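손잡이형 그리퍼로 상 치우기 동작을 기록하는 방법

작성: Anel Zulu
2020년 2월 9일 일요일

기계가 집안일을 할 수 있느냐는 질문을 자주 받습니다. 제 대답은 "일에 따라 다릅니다"입니다. 바닥 청소는 이미 기계에게 맡기는 집이 많습니다. 그러나 밥을 먹은 뒤 그릇을 쟁반에 옮기는 일은 아직 어렵습니다. 저희 Gedo 작업실에서는 이 일을 로봇에게 가르치기 위해 먼저 사람이 그리퍼를 손에 들고 시범을 보입니다. 이 글에서는 그 순서를 설명하겠습니다. 한국어가 제 모국어가 아니어서 표현이 조금 딱딱할 수 있으니 양해를 부탁드립니다.

준비물

그리퍼 두 개, 테두리가 있는 쟁반, 접시, 작은 그릇, 숟가락. 처음에는 무늬가 복잡한 식탁보를 깔지 마십시오. 저는 꽃무늬 천 위에서 기록했다가 나중에 숟가락의 위치를 찾느라 이틀을 썼습니다.

1단계. 물건 놓기

쟁반은 몸 가까이에 놓고, 접시는 팔을 뻗으면 닿는 곳에 놓습니다. 그릇은 접시 위에 올리고 숟가락은 그릇 안에 넣습니다. 매번 접시의 위치를 조금씩 바꾸어 주십시오. 같은 자리에만 두면 로봇은 그 자리만 배웁니다.

2단계. 자세 잡기

양손에 그리퍼를 하나씩 듭니다. 케이블은 팔 바깥쪽으로 보내고, 쟁반의 모서리에 걸리지 않는지 확인합니다. 집기 전에는 손가락 부분을 충분히 벌려 두십시오.
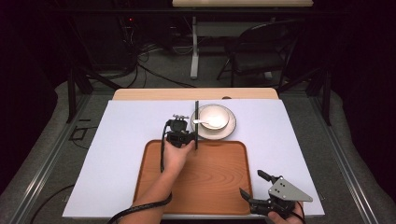 양손에 그리퍼를 든 모습. 나무 쟁반 너머의 접시에 그릇과 숟가락이 놓여 있다.

3단계. 옮기기

순서는 숟가락, 그릇, 접시입니다. 숟가락을 그릇에 담은 채로 한꺼번에 옮기고 싶은 마음은 이해합니다. 사람은 보통 그렇게 합니다. 그러나 저희가 시험한 로봇은 그릇을 기울여서 숟가락을 자주 떨어뜨렸습니다. 동료 Josefina Barrientos는 한꺼번에 옮기는 시범도 필요하다고 하는데, 저는 따로 옮기는 동작이 안정된 다음에 해도 늦지 않다고 생각합니다.

접시는 가장자리를 잡습니다. 쟁반에 내려놓은 뒤에는 바로 손을 빼지 말고 잠깐 멈추었다가 그리퍼를 여십시오. 한 번의 시범은 약 11초가 적당합니다. 너무 천천히 하면 로봇도 중간에 멈추는 버릇이 생깁니다.

4단계. 확인하기

기록을 다시 보면서 손이 그릇을 오래 가린 것은 지웁니다. 저희는 지난번에 시범 72개를 모았고 그중 일곱 개를 버렸습니다. 버린 것도 이유를 적어 두면 다음에 도움이 됩니다.

그러면 로봇이 할 수 있습니까?

반쯤 할 수 있습니다. 빈 그릇 하나를 옮기는 일은 저희 작업실에서 꽤 잘됩니다. 국물이 남은 그릇, 겹쳐서 붙은 접시, 얇은 숟가락은 여전히 사람이 해야 합니다. 속도도 문제입니다. 제가 금방 끝내는 상을 로봇은 세 배쯤 느리게 치웁니다. 식당 주방이라면 아직 권하지 않겠습니다.

젖은 그릇을 잡는 방법은 손가락 고무를 바꾼 다음에 따로 쓰겠습니다.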